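Wednesday, hand-held gripper trial, Presar kit

Second session with the loan pair from Presar. We have them for 7 more working days, then Hodžić wants a yes or no on buying four sets.

Setup
Charged both units overnight. Pairing took two tries on the left one, same as last time. Firmware left as delivered. Eusebio Manzano has the login for the update page if we decide to go that way.

Grip feel
Handles are fine for my hand size. Eusebio finds the trigger reach long and was sore after almost 300 closes. Presar lists a short trigger as an extra. Ask for the price, and whether it can be swapped without sending the unit back.

Cable
Still my main complaint. The lead pulls on the wrist when you turn the palm up. The Hosen pair we tried in November was wireless but dropped out constantly, so I'd take the cable. A right-angle plug would help. Check the colour code on the spare lead before ordering, the manual and the label disagree.

Jaws
Flat paddle tips grab a box edge well enough. I don't trust them on thin parts yet. Standier makes a narrower tip that is supposed to fit the same mount, but I haven't confirmed the hole pattern.

Organizer task
Clear compartment box on the white table, toward the far half, both grippers starting in front of it with the jaws facing each other. Plan is lid first, clasp is on the right side, then the small dark piece in the left-front compartment. Log each attempt by hand as well as in the software until we trust the timestamps. 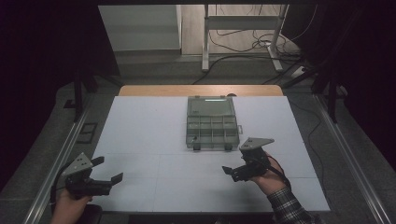 To do
Email Presar re short trigger and right-angle plug.
Measure the mount holes against the Standier drawing.
Book the bench for 8 on the next session, Eusebio to run the left-handed trials.
Send Hodžić the cost per set, with and without spare tips.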